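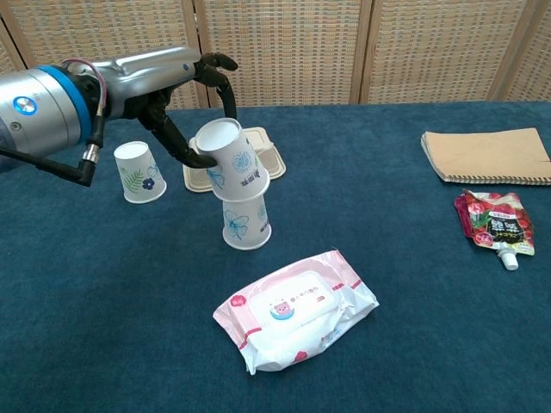 Stack them while they're still sticky and you'll never get them apart again, says a reply to my last post, and fair enough, I have learned that one the hard way.

So, paper cups. I've been trying to get better at clearing the table after a takeaway lunch and it has become a bit of a thing (sorry to anyone who followed me for the garden stuff).

Rule one so far: empty the dregs BEFORE you stack. I carried a lovely tower of 37 to the bin after the Ferkstead do in January and the bottom one let go. Cold tea right down my sleeve!
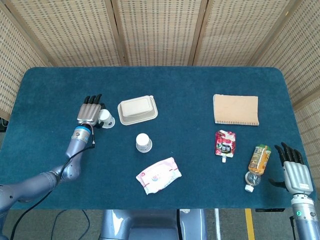
Felt is a pain with drinks, I'll say that straight off. Crumbs brush out all right but tea goes in and stays in. I like cups upside down on it once they're empty, rims on the felt, so I can see at a glance which ones are done with – and a packet of wet wipes within reach at the front, every time. Wipe first, stack second.

Someone's asking about the food boxes. I leave those till last, lids on, and then they go in a separate bag. The moulded pulp kind squashes down nicely if you stand on it – very satisfying.

Next job is finding cups I like as much as the flowery ones. Pradeden do a plain white in sleeves of 100 but where's the fun in that? If you've seen any with leaves or ferns on, send me a link please!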